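Kitchen Table Data Group: Minutes

Wednesday, 2:00 p.m., upstairs lab
Present: Ljubica Trajkovski (chair), Wenceslao Gallardo, Cremilda Leite, Cauã Bragança
Joined by phone: Frauke Steinbach, from what sounded like a train
Minutes: C. Leite

1. Minutes of the last meeting

Accepted, after Wenceslao asked that "refused to label anything further" be changed to "deferred labeling." Changed.

2. Where the count stands

The Ernus set holds 506 accepted demonstrations. Another 64 are waiting for review, and they were also waiting for review last time. Ljubica asked who the reviewer was. There was a pause, after which Cauã was the reviewer.

Frauke reminded everyone that an episode is accepted when the arm is back in its start pose and the task sentence matches what the operator did. Several sentences in the queue say "put the fruit away" and leave the word "away" to the reader's imagination. These go back to whoever wrote them. Wenceslao said he would take them back.

3. Colander tasks

Cauã reported on the colander tasks, which everyone agrees are the hard ones. The rim is thin, the holes confuse the depth estimate, and operators tend to come in from the same side every time, so the policy has learned one approach and is very loyal to it. The table is kept cluttered for these runs, with the plate and ketchup, the banana and the orange slice all in play, so that the colander has some competition.

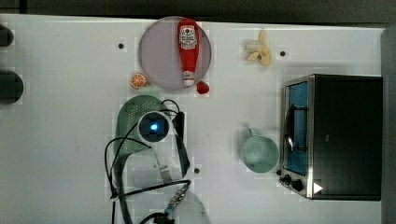 4. Resets between episodes

Long discussion, most of it the same as last month's. The written rule is that every object moves between episodes. The practice is that the objects nearest the operator's chair move, and the others are left to enjoy their retirement. Cremilda had gone through the Oten sessions and found the plate in almost the same spot all afternoon, with the ketchup still lying across it.

Wenceslao said the ketchup looks natural there. Ljubica said the model would think so too, and would be lost the first time it met a ketchup bottle standing up.

Agreed: the layout cards come back. Operators draw a card before each block of 10 episodes and set the table to match, including the far side. Cards that have been "improved" in pencil are to be thrown out and reprinted.

5. Grasp variety

Frauke would like more approaches from above with the fingers open well before contact, and fewer last-second corrections. The corrections get recorded as faithfully as everything else, and Sema, our current policy, now makes them whether it needs to or not. Cauã has been teleoperating more slowly and will write down how he does it, in words other than "gently."

The spatula and the bowls stay on the table for the colander episodes. They are distractors and should be treated as such, which means being moved too (see item 4).

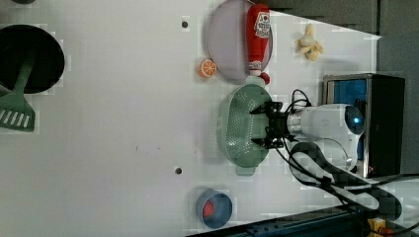 Wenceslao asked whether failed grasps should be kept, given that Sema could stand to see what a recovery looks like. Frauke was in favor as long as they carry their own tag and stay out of the main set. Ljubica agreed, on the condition that the tag be one word and that everybody spell it the same way. The tag is "retry." It was spelled aloud for the record.

6. File names

Ateş, the upload script, still rejects any file name with a space in it and still says "success" when it does so. Cauã will fix the message. The rejection is considered a feature.

7. Actions

Cauã: review the queue; fix the Ateş message; write up slow teleoperation
Wenceslao: rewrite the "away" sentences; reprint the cards
Frauke: add the retry tag to the episode form
Cremilda: spot-check resets in the next session, unannounced (now announced)

8. Any other business

Cauã asked if the reviewer role rotates. It was noted that the time was up.

Contact: Cremilda Leite, minutes | © Kitchen Table Data Group | Back to top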